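Sustcombe's Taped Work Table Gets a Price Tag

January 19, 2019

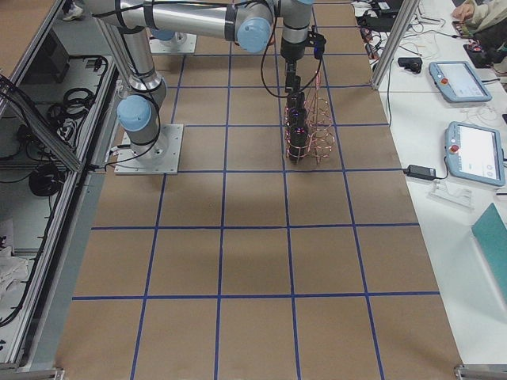
Does a work table need lines on it? Probably less than the people selling the idea would like you to think, though a grid does help when several people share one surface and have to put things back where they found them.

The question came up this month after the Sustcombe shared workshop put out its spending summary for the past year. Under the heading "table layout" sits a figure of $2,442. The workshop says that covers new tops for its big brown tables, the planning of the blue tape grids that now divide them into rectangles, and a training session on how to use them. It doesn't say how much went to each.

Blue tape is cheap. A person with a long ruler and a free afternoon can lay out a table, and plenty of people have done it in garages without a consultant. The workshop hired one anyway, a firm called Dobos, which sells a layout method under the name Trerkisance. According to the firm's brochure, a table divided by straight lines in both directions "restores order to shared work" and can save a busy shop 168 hours a year.

That number deserves a harder look than it has gotten. The brochure doesn't say how large the shop was, how many people worked in it or what they were doing before the tape went down. Asked for the study behind it, Dobos sent a second copy of the brochure. A follow-up message asking who had held the stopwatch got no reply before this item was posted.

The workshop's own case is more modest. In a written statement, it said members had complained for years about parts and half-finished jobs drifting across the tables, and that a marked surface gives everyone a common way to say where something belongs. Fair enough. It also said complaints have dropped since the grids went in last May, but it kept no written record of complaints before then, so there is nothing to compare.

Members who answered our request for comment were split. One called the lines useful for setting up the same job twice. Another said the tape is fine until somebody drags a heavy box over it, and wanted to know whose budget pays for replacing it. The summary has no line for that.

Grimden, the next town over, looked at the same method last year and passed. Its shop was quoted $3,000 and decided to mark up its own tables, a job it says took eight rolls of tape. The Grimden grids are reportedly a bit crooked. The shop says it can live with that.

Sustcombe plans to extend the layout to its storage benches this spring. The workshop has not said whether it will ask for other bids, and the Dobos agreement, which we asked to see, has not been released. The full spending summary is available at the front desk during opening hours.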